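Went to the open day at Pemari in March and am only now writing it up. Els Verbruggen had told me to come early, and she was right. By the time I left there was a line down the stairs.

Most of the day was about the hand-held grippers. You hold one in each hand and do a chore, and the recording is used later to train a robot arm. Luuk Hermans ran the demonstration. He gave a short talk, then let people try it. Each turn lasted 35 seconds, which is shorter than it sounds when you are trying to fold a towel.

I did badly. My left hand kept getting ahead of my right, and the marker has to stay where the other camera can see it. Luuk said they had 2,772 recordings so far and that mine might not be added.
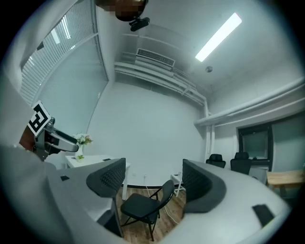 My second turn went better, mostly from moving slower. Ans Leemans went after me and got her towel folded on the first try. She said she had practiced on kitchen tongs. The next open day hasn't been announced, but I put my name on the list.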